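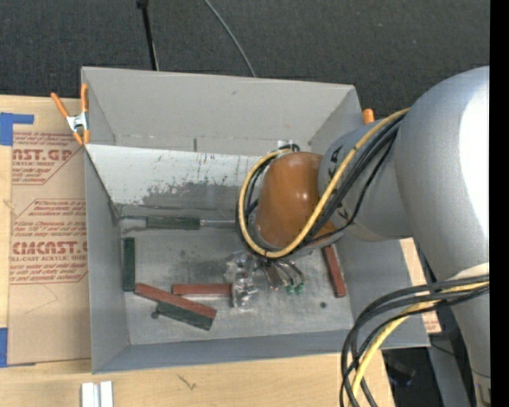 Hapeta Workshop Methods Group

Home | Tips | Bench | Kitchen | Storage | Contact

Print this page | E-mail this page

Can a machine do the tidying yet? Notes for small shops

Picking mixed parts out of a bin is the chore most readers ask about. Blocks and a rod lying at odd angles are a fair test, and a clear plastic item among them makes it harder. Clear plastic gives a depth camera very little to work with. A shiny rod is nearly as bad under overhead light.

What we found at the Bastummont shop, using 500 picks per setup:

Bin. Use one with sloped walls. Parts that lean against a vertical wall leave no gap for a finger. Clamp the bin to the table at two sides. A bin that shifts a quarter inch during a pick throws off every pick after it until someone recalibrates.

Color. Red and green parts on a gray floor separate well. Dark green on a scuffed floor separates less well. Clean the floor of the bin on Monday before the first run. Use dish soap and a nylon pad, no solvent.

Cables. Leave slack at the wrist and tie the bundle every eight inches. Turn the last joint through its full range by hand, power off, and watch for a loop that snags on the bin rim. Check the ties again after 1000 cycles.

Fingers. Slender fingers get between parts that touch. They also bend. Keep a spare set and a paper template to check the curve against. Soft fingertips wear fastest on metal rod.

Sheet stock. Leave the protective paper on acrylic until the last cut. Keep sheets flat. No arm we have tried will peel the paper reliably, so that job stays with a person.

Small blocks and rods: ready, if the bin is fixed and the light does not change. Film, bags and wrappers: not ready. Laundry: not ready. Sorting screws by length: a tray with slots is faster and costs less than the gripper.

The log at Wodden covers 3892 picks over the winter. Of the failures, most were double picks, where two blocks lying side by side came up together. Slowing the approach did little. Nudging the pair apart first worked better, at a cost of four seconds.

Fusness runs the same test with kitchen items. Their sheet for July stops at 885 picks and has no entries for glassware. Spoons nest and come up in pairs, the same fault as the blocks.

See also: Bin liners and glare; Clamps for thin rims

Print this page | E-mail this page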